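Home
Products
Reviews
Interviews
Contact

Two arms on a rail: talking wire sorting with Hatem Shehata

Interview by Samah Bensaid
October

Hatem Shehata sells a two-armed sorting bench called the Sarevero, and he would like people to stop asking him whether it can do the dishes.

"It's a bench," he says. "It has two arms, a rail and walls. You bolt it down, you put your work in front of it, and you teach it what goes where. If you want something that walks around the house, I'm the wrong bloke."

Shehata runs the Ovville office of Gumarum, which builds the bench and leases it to small workshops, training colleges and recyclers. He was at the bench by 7 a.m. when I visited, going through a job that a repair shop had asked him to quote on. The shop wants offcuts of thin wire separated by colour before they go into stock or scrap.

"Wire is a pain," he says. "A block stays where you put it. Wire springs back, it hooks onto the piece next to it, and it changes shape when you pick it up. With a block you can write down where to grab it. With wire you have to look again every time."

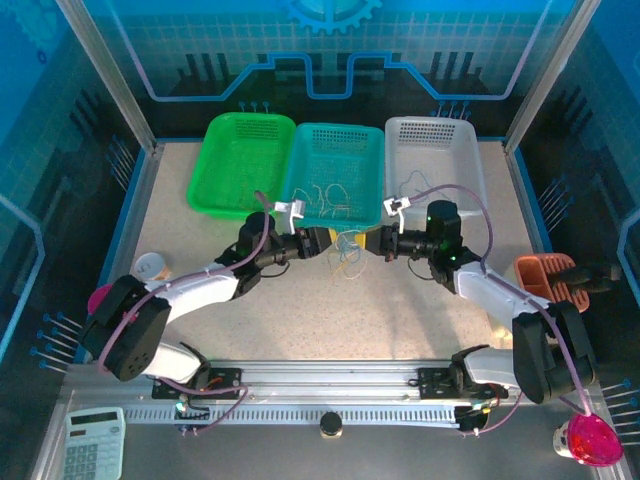 The Sarevero bench set up for wire sorting, with three baskets along the back.

The baskets are ordinary plastic ones. Gumarum used to supply its own trays with the kit, and Shehata says customers put them in a cupboard and went back to whatever they already had. Now the software asks the owner to mark out where each container sits, and after that it doesn't care what the container is, provided the sides aren't too high.

The arms ride on a single rail at the front of the bench. I asked why they don't have a base each.

"Spacing," he says. "If you've got two separate bases, somebody bumps one and you spend your morning measuring. On the rail you loosen, slide, tighten and check it against the scale. We had one customer in Aguiar who changed the spacing for every job and never rang us once. I only found out when I went to do the service."

A lease covers the two arms, the grippers, the rail, the printed wall panels and the software. It doesn't cover the computer, which has to be bought separately and has to meet a list on the website. I told him I thought that list was hard to find, and he agreed. He has asked for it to be moved to the order page.

The price is $1577 a month on a one-year term, with training for two people. Extra gripper fingers are $91 a pair. Shehata recommends ordering a second pair at the start, as the fingers are the part that wears.

"People push them into the table," he says. "Everyone does it in the first week. I did it."

Teaching the bench a job is the slow part, and he was frank about that. An operator guides the arms through the task over and over, and the system learns from those runs. For the wire job he had allowed 1000 runs before he would give the shop a firm answer. A simpler job with rigid parts needs fewer. The largest set any customer has recorded so far is 3902 runs, for a tangle of cords and string that had to be pulled apart and put away by type.

"That was too many, to be fair," he says. "They'd stopped getting better well before that, but they liked doing it."

I asked what happens when the two arms want the same piece. He said the software gives one of them priority, and the other holds still or backs off. The customer can switch which arm leads. For untangling, he prefers to have one gripper hold the pile while the other draws a strand out. It is slower than he would like. A person with good eyes and a cup of tea would beat it on a small batch, and he tells customers so before they sign.

"If you've got one shoebox of wire a month, do it by hand. I'd say that to anybody. If it's coming in every day and your staff hate it, then we can talk."
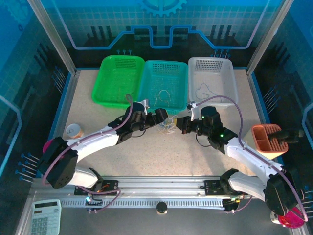 Brenda Paredes wrote in after reading a draft of this piece to say that the lease had suited her workshop well enough, but the training had not. Two places were too few for a shop that runs shifts, she said, and her evening staff had to learn from the day staff, who had only just learned it themselves. She would have paid for a third place if it had been offered.

Shehata took the point when I passed it on. "She's right. We priced it for a shop with an owner and one other person. I'll see what we can do about adding places."

Service visits are included for Ovville and Aguiar. Further out, the customer pays for travel, and most faults are handled over the phone by Ehab Helmy or Taha Helmy. Cable wear at the elbows is the usual complaint. A replacement cable comes in the mail with a printed sheet, and fitting it calls for one hex key.

The repair shop's quote was still open when I left. Shehata wanted to try the finest wire again with a different set of fingers before he put a number on it.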